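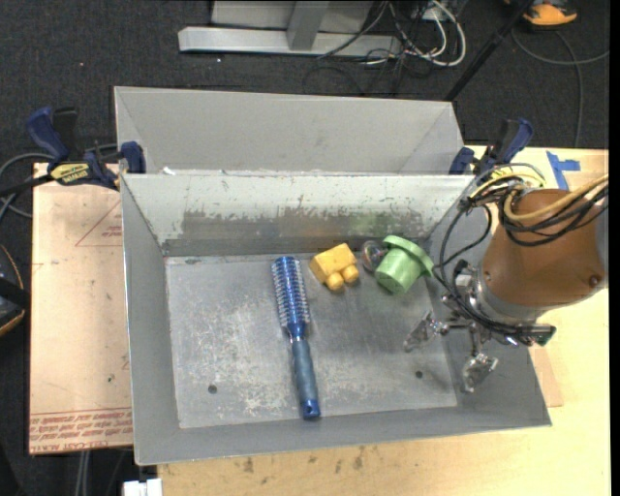

Page last changed: May 19, 2024

Progress report to Zodico on the Hurkar project
Work package 2: teaching bin picking by remote control

Summary

In this period we moved from preparing the cell to collecting demonstrations every working day. We have now 1,146 accepted demonstrations of the transfer task, in which the operator moves the arm by remote control and takes objects out of one metal bin and puts them into the second bin behind it. The first policy was trained on part of this set. The results are mixed and are given below.

Work done

The two bins stand one behind the other and are held with bar clamps near the place where they meet. Before we used the clamps, the front bin moved a little each time a finger touched the wall, and the demonstrations from the early weeks could not be compared well with the later ones. We removed those from the set.

The object list has now 86 items. We chose things of everyday size with different shape and surface: a round hairbrush, a toy building block, a cup-shaped piece in light green plastic, small clear objects and so on. For each demonstration the operator places a few of them on the bin floor without a fixed pattern. The position of the arm at the start is also changed a little between demonstrations.

Six operators were trained. A new operator needs over 40 practice runs until the movements are smooth enough to keep. This is more than we wrote in the proposal, where we expected one afternoon of practice. The remote control software, Hadgu, received a slower mode for the last part of the approach, and the operators asked to have this mode on from the beginning.

Results

The policy picks large objects with a clear edge quite reliably. The hairbrush is grasped well when the handle lies free, but when the head is near a wall the fingers often close on the bristles and the brush turns in the grip. Small transparent objects remain the most difficult, especially when they lie against a bigger object. Here also the operators fail sometimes, so the number of good demonstrations for this group is still low.

Problems

The cables along the wrist are pulled when the arm reaches to the far left corner. We have changed the routing two times and the problem is smaller, but it is not solved. We ask the operators to avoid a full turn of the wrist until the longer cables are delivered by Skuvov.

The paint inside the front bin is worn in many places and the bare metal gives reflections. We discussed to repaint it. For the moment we leave it as it is, and we will note the change in the log if it is made.

Plan until December

We will collect more demonstrations with transparent objects and with objects close to the walls. After this we train the policy again with the full set and repeat the same test. The budget for operator hours is sufficient for this plan. We would like to agree with Zodico if the second site should use the same object list or its own, and we need the answer before we order the bins for it.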